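Rekurbridge 21 — drop bags or carry everything?

Trail and Ultra > Race Planning

slowtread
Signed up for the Rekurbridge 21 in January and now I'm second-guessing the whole plan. It's 21 miles with 2844 feet of climbing, most of it in the first half. Race info says one drop bag allowed, left at the Bang aid station. That's mile 9. I've only done road halfs and one flat trail race, so I've never used a drop bag.

Is it worth it for this distance, or do I just carry everything from the start? I have a vest that holds two soft flasks and a jacket, plus some room for food. I'm expecting to be out there five and a half hours or so.

mudline_kt
Carry it. I ran it last year and the drop bags at Bang were in one long row on the grass, in no order at all. I lost six or seven minutes looking for mine, and all I took out of it was a pair of socks I didn't change into.

The aid station has water, sports drink, chips and bananas. With two flasks you have plenty to get there and plenty to get to the next one at Arileo.

hillrepeat
Disagree with the above. For someone expecting over five hours, a drop bag at 9 is useful. You come off the big climb right before Bang and your shirt will be soaked through. The stretch after that is an open ridge with wind the whole way. A dry shirt made a big difference to me two years ago. I saw people pulling out at Arileo because they were cold, and they were all in the same wet shirt they started in.

Tie something bright to the bag and you'll find it.

mudline_kt
Or put the dry shirt in the vest. It weighs nothing.

hillrepeat
It weighs nothing until you've got the jacket, hat, gloves and food in there too. OP said it's a small vest.

slowtread
It is pretty small. With the jacket in the back I can get a shirt in but then the food has to go up front with the flasks, and it bounces.

gatepost
What jacket? The required gear list says taped seams and a hood, and they did check at Vekbridge when I picked up my number. A guy in front of me had a wind shell and they sent him back to his car. If yours is a bulky one, that might be the thing to fix before you worry about the drop bag.

slowtread
It's a regular hiking rain jacket. Hood and taped seams, but not small when rolled up.

gatepost
Then you pass, it's just bulky. Fold the hood in first and roll it tight from the bottom. Hold it closed with a rubber band. Mine went down to the size of a water bottle doing that.

ridgeline_or_bust
Nobody has mentioned the cutoff. You have to be out of Bang by 11:30 with a 9:00 start. That's two and a half hours for 9 miles with the climb in it. Back-of-pack people do get caught out by this. If you're planning on five and a half hours total you should be through with some time in hand, but not enough to sit down and change your socks and shirt and eat a sandwich.

hillrepeat
Changing a shirt takes one minute.

ridgeline_or_bust
Changing a shirt with cold hands, a vest to take off, a number to move over and a bag to find takes more than one minute. I've watched people do it. Pin the number to your shorts if you're going to try.

slowtread
Pinning to the shorts is a good tip, thank you. And I had missed the cutoff completely. I was reading the old page, which only lists one for Arileo.

fernhollow
They added the Bang one last year. The old page is still up, and it has the wrong parking on it too. Use the field on the Vekbridge side of the river.

On food, since you're short of space: I get by on 2000 calories for the whole day counting breakfast and don't carry much. Four gels, one bag of pretzels, and then whatever is on the tables. Gear goes out on the kitchen table the night before and anything I can't give a reason for gets left at home.

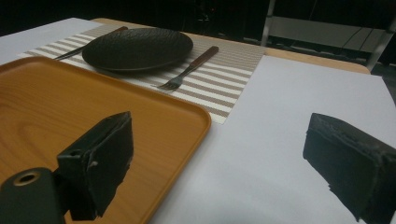

Tray on the table

mudline_kt
Four gels for 21 miles is too few for most people. I'd want one every 40 minutes on that climb. If OP is out for five and a half hours that's eight.

fernhollow
It's what works for me. I eat a lot at the aid stations and I'm not racing anyone.

mudline_kt
Fair, but OP hasn't done one of these. Better to finish with two left over.

slowtread
I'll go with eight and see how the pockets look. I've got a long run coming up on similar hills, so I'll do it with the full vest, shirt and jacket included. If it bounces too much I'll use the drop bag and tie a ribbon on it.

hillrepeat
Good plan. Orange tape shows up better than ribbon on wet grass.

gatepost
Everyone uses orange tape. Go with pink.

slowtread
Pink it is. Will post back after the long run.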